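Play food

Play food is the general name for toy versions of things to eat, made for pretend cooking, shopkeeping and tea parties. It includes single items such as a bun or a slice of cake, as well as boxed sets that come with their own bowls and plates. In many homes it ends up mixed in with ordinary household odds and ends, and most people who grew up with it would say that was half the pleasure.

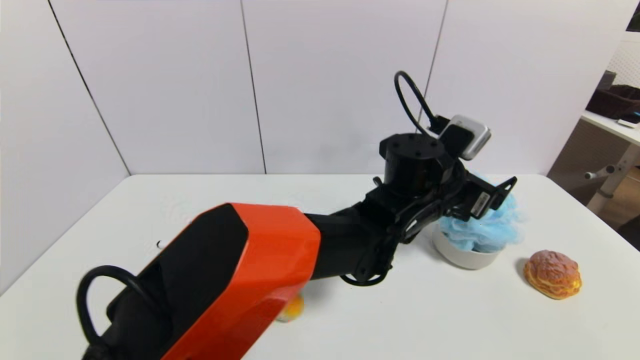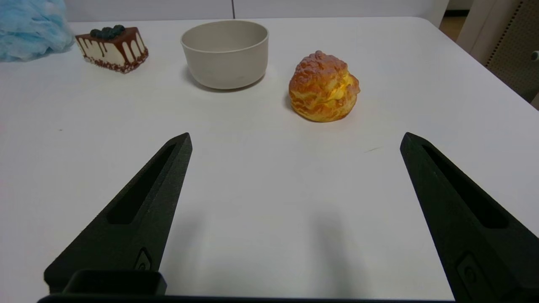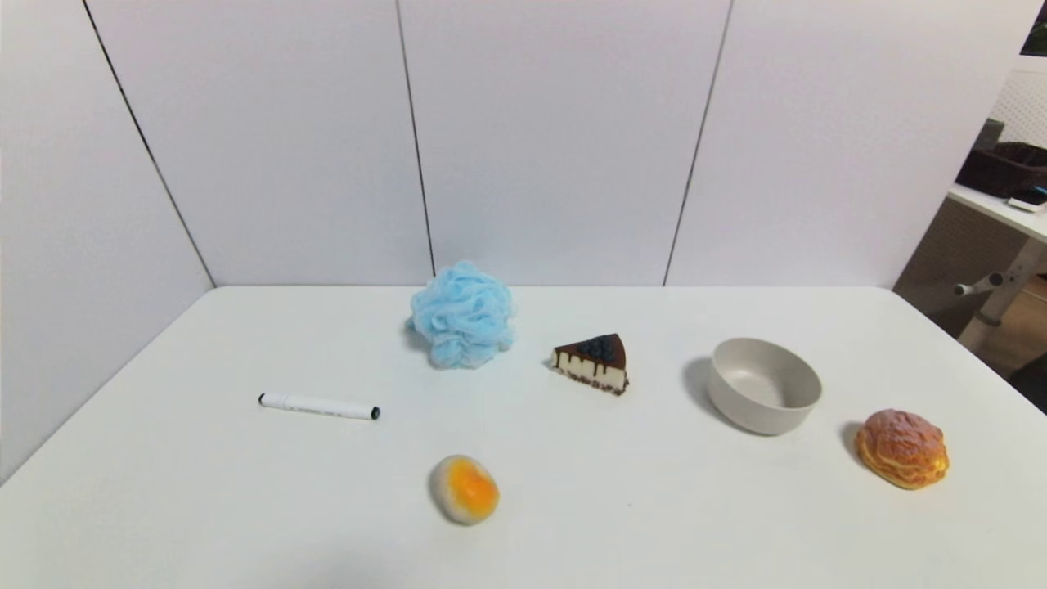

Common kinds

Cakes and pastries are the favourites of nearly every collection, perhaps because they offer so much to look at in such a small piece. A cheesecake wedge may carry a dark chocolate top, drips down its pale sides and a little heap of blueberries, with a dark crumb base underneath. Cream puffs are usually a golden colour with a crackled crust, and are easily taken for melon buns, which follow much the same shape. Egg pieces are simpler – a pale oval with a bright yolk-like spot is enough for most children to know what is for breakfast.

Older sets leaned heavily on fruit and vegetables. Bakery pieces came later to many of them, and the Maline bakery box, with its 28 pieces, is still passed along from one family to the next with two or three buns missing.

Household things in play

A bowl is the most useful companion to play food, and a plain one with no pattern will serve as a mixing bowl, a soup dish or a shop display. Beyond that, almost anything soft or colourful may be drawn into the game. A mesh bath sponge in light blue makes a very good candy floss, or a salad if the cook insists, and puffs up nicely over the rim of a small bowl. A marker pen can be a rolling pin one minute and used for writing the menu the next.

Sorting and storage

Families sort play food by colour, by meal or by whether it is sweet or savoury, and children will happily argue for a fourth way. The Raltora storage tray has 10 compartments, while the Pliloder tray has only six but takes the larger cakes lying down. A woven basket does just as well for anyone who doesn't mind a bit of rummaging.

Care

Most pieces need only a wipe with a damp cloth and a good long dry before they go back in the basket. Mesh sponges should be rinsed, squeezed and hung up by the loop if they have one. Small parts are best kept away from children under three.

See also
Tea set
Toy kitchen
Panasiuk play shop

Page last edited Jan 25, 2025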